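Visit notes, Strachan Sleep Unit open day, Saturday

The unit occupies the sixth floor of the Skindberg building. Check-in opened at 7 a.m. and tours ran in groups.
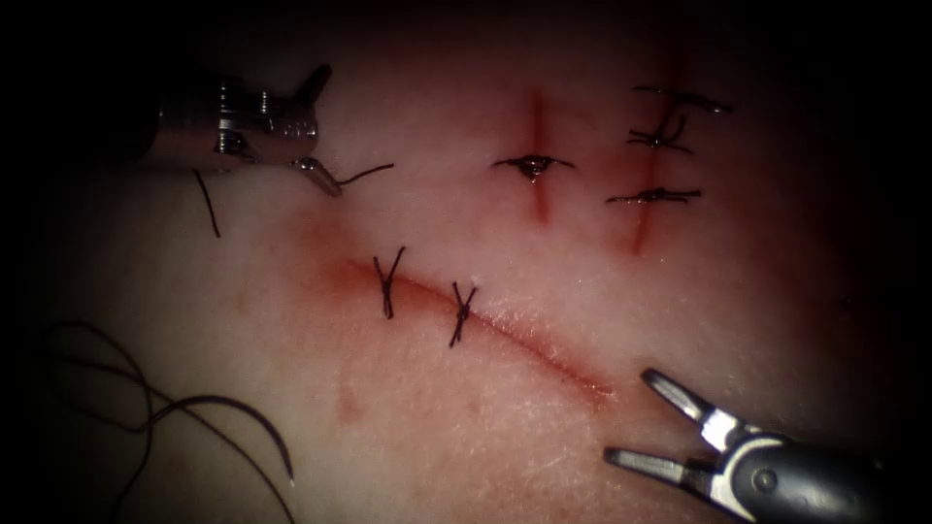
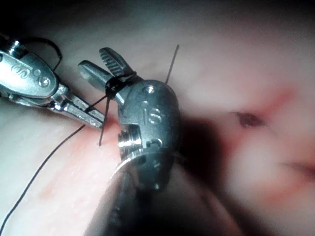
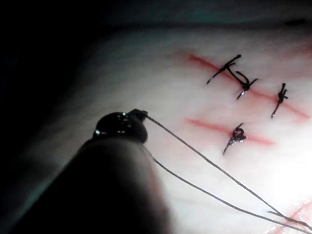

Overnight studies use a Dalleo recorder with 6 leads. Staff gave a yearly load of 221 studies, 110 of them for suspected apnea. Patients are asked to skip alcohol and caffeine from noon on. Scoring is done by hand the next day, then entered in Trustlow.

Rooms are kept at a fixed temperature. Hallway noise was noticeable with the door closed. Home test kits were on display but not demonstrated.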